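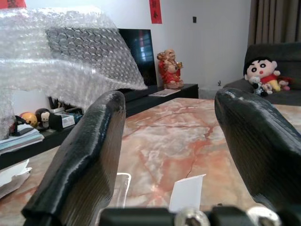 The tabletop, ready for callers. Joria, May.

The custom of the unannounced visit has been in decline in most towns for a generation. In Joria it has proved more durable. Neighbours still call in the late afternoon without arrangement, stay for an hour, and expect to be given something hot to drink. The Virnel Institute, which has studied domestic life in the district for many years, has now published the results of its inquiry into how households receive their guests, and the findings deserve attention well beyond the town.

The Institute received replies from 1,504 households. Of these, 71 per cent had received at least one unplanned visitor in the preceding month. The figure was highest in the older streets near Forine Bridge, where front doors open directly on to the pavement, and lowest in the blocks built along Jenkins Road, where a caller must first be admitted through a locked entrance.

The report gives considerable space to the arrangement of the home. Where a family keeps its tea things in the room in which guests are received, visits tend to be longer. Where they are kept in a separate kitchen, the host is absent for part of the call and the visitor is more likely to leave early. The Institute does not claim that one causes the other, and it notes that families who enjoy company may simply choose to keep their cups within reach. 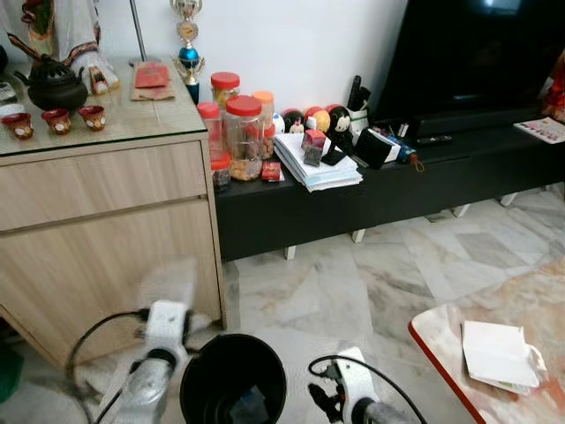
Amrit Robichaud considers the point about cups to be overstated, and holds that the length of a visit in Joria has always depended on the hour at which the evening meal is put on. In a written response to the report, Robichaud asked that any further inquiry record mealtimes as well as furniture. The Institute has accepted the suggestion.

Age is a further consideration. Younger residents reported that they would rarely call on a friend without first sending a message, although many were content to be called upon themselves. Older residents described the message as a courtesy better suited to strangers. Among households of a single person, 22 per cent said that an unplanned caller was the only visitor they had received that month.

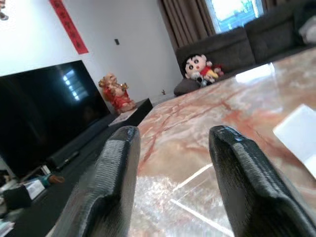 One reader of the draft report wrote that a message sent five minutes before arrival should be counted as no notice at all, and that the town had been arguing over a distinction of little substance. The authors have kept the two categories apart, but the final text acknowledges the difficulty.

The district council is now considering whether the design rules for new housing should make provision for callers. Proposals under discussion include a sheltered seat beside each shared entrance and a bell for every flat that can be reached from the street. A decision on the first 2 blocks is expected once residents of Jenkins Road have been consulted.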